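March, Zodora cell, towel task

Went back over the episode rules before the next batch of 200. Three changes: grip by an edge, never the middle of the cloth; note the starting pose before the arm moves; stop the episode if anyone reaches in — no trimming it out later.

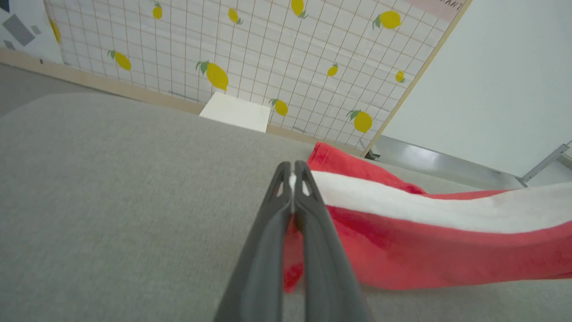 *Edge grip, red and white towel, wrist view.*

Dropped 19 older episodes that don't meet rule two. Still open: whether motion blur at the fingertips counts as a reject. I'd keep those and tag them. Ask Dunero how they log it.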